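Meet Susadus, the Two-Armed Helper
A robot page for curious readers, by Genivaldo Aguiar

Have you ever tried to pick up something big with only one hand? Maybe a pillow, or a full box of toys. It goes a little bit, then it swings around and bumps your knee. Most things in a house were made for people who have two hands. This is why more and more robots are now sold in pairs.

On this page I will tell you about one of them. It is called Susadus, and it comes from a small company with the name Astunix. It is a kit, so it arrives in boxes and grown-ups must put it together. In the kit there are two arms, two grippers (this is the word for a robot's hands), the cables, and a program with the name Wanow, which tells the arms how to move.

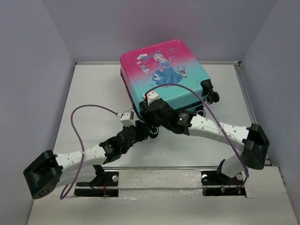

Susadus was made for learning, and a school or a science club can teach it many different jobs. The company gives a list of 10 practice jobs with the kit. Some are easy, like putting a cup on a plate. Others are hard, and the hardest ones are with big things. A child's suitcase, for example, is wider than any gripper can open. So both arms reach for the same corner, down where a little black wheel is, because a wheel is small enough for a robot's fingers. Your own hand would probably choose the handle. A robot has to choose what fits.

What is inside an arm?

Think about your own arm. You have a shoulder, an elbow and a wrist. At each of these places you can bend or turn. A robot arm also has places where it bends, and we call them joints. Inside each joint is a motor. When the motor turns, the part after it moves too.

Your muscles get messages from your brain through nerves. The messages for a robot arm go through cables. In Susadus the cables to the hands run along the outside of the arm. They must be long enough, so the arm can stretch, but they must not hang so low that they catch on something. The builders fix them with small ties. If you help to build one, please check the ties before you start. It is a boring job, but I have seen what a caught cable can do!

Why is a wheel so difficult?

A suitcase wheel is a tricky thing for a robot. It is small and smooth, and many suitcase wheels can spin and also swing from side to side. If you touch such a wheel with one finger, it moves away from you. You push it again and it moves again. Perhaps you have played this game while you waited at a bus stop.

To hold it, you need a finger on each side. The two fingers must come close together, and the wheel must be between them. If one finger arrives too early, it can push the wheel out of the way.
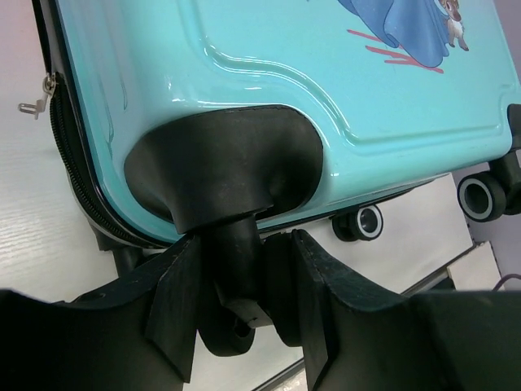 The robot also has to know when to stop squeezing. You do this without thinking. Your skin feels that the thing is hard, and your hand stops. A motor does not have skin. Wanow checks how hard the motor is working, and when the work becomes too heavy, it stops closing the fingers. You can set this number yourself. A soft sponge needs a low number and a suitcase wheel can have a higher one.

Try it at home

Put a mitten on each hand and ask a friend to lay a toy car on the table. Now pick it up by one wheel only. Then try it again with your eyes closed, while your friend tells you "left", "right" or "close". Your friend is now the program, and you are the robot. Which words did you need most?

Is it a good kit?

I think it is good for a school, and too much for one child alone. The building takes around 40 hours, and two adults should be there. The arms are not very fast, and this I like, because you can follow with your eyes what they do. The book that comes with it has good drawings, but the words are sometimes for engineers and not for you. Rory Yule, who teaches science and helped me to test the building steps, wrote his own easier pages for his class.

One rule is the same for every robot arm, big or small: when the arms are switched on, your hands stay away from the table. If something falls down, first ask an adult to press the stop button, and then pick it up.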